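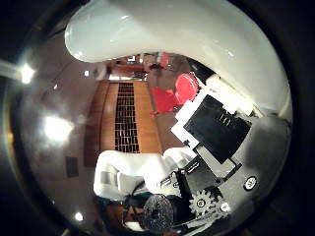
## 3.2 Rooms, storage and seating

The Clastley rooms were furnished before we got there and we left them mostly alone. Tall wooden storage, chairs pulled in from wherever, lamps on when it got dark. Residents said what they wanted kept and we kept it. Only change: loose rugs rolled up and put in the hall cupboard, at the landlord's request.

Each room got a sheet. On the sheet: what is stored, how high up, who uses it, how often it gets opened in a week. Kartini Wuisan did the sheets for Clastley and Belia, the Kendus ones were filled in by the residents themselves and are patchier. Handwriting a problem in places. Where we couldn't read an entry it was left blank and not guessed.

**Figure 1.** Clastley, main room. Tall wooden unit with the dark grid panel set into it, red chair to the right. Lamps on.

Lighting first. Most of the rooms run on several small lights plus one strong one, and people put their chairs by the strong one (see Fig. 1 for a room with lamps of differing brightness; seating choices are from the sheets). Reading, sewing, sorting post. The seat then becomes a store of its own, things get put down on it and stay. We logged 400 items left on seats in February, out of 2,775 items logged across all rooms. Chairs with arms were worse for this than chairs without.

Tall storage next. Residents liked it, used the middle, ignored the top. Sutanto's term for this is the "easy band" and we keep it here, though his heights were measured in shops and ours in homes so the two dont line up exactly. In 19 rooms the top shelf had not been opened at all during the month. Mostly bedding, a few boxes nobody could name the contents of.

Colour we did not plan to ask about. Came up anyway. Several people named a chair by its colour when telling us where somthing was ("by the red one") and almost never named the cupboard that way. Added to the sheet from week two, so week one is missing this column. Counts in Table 4.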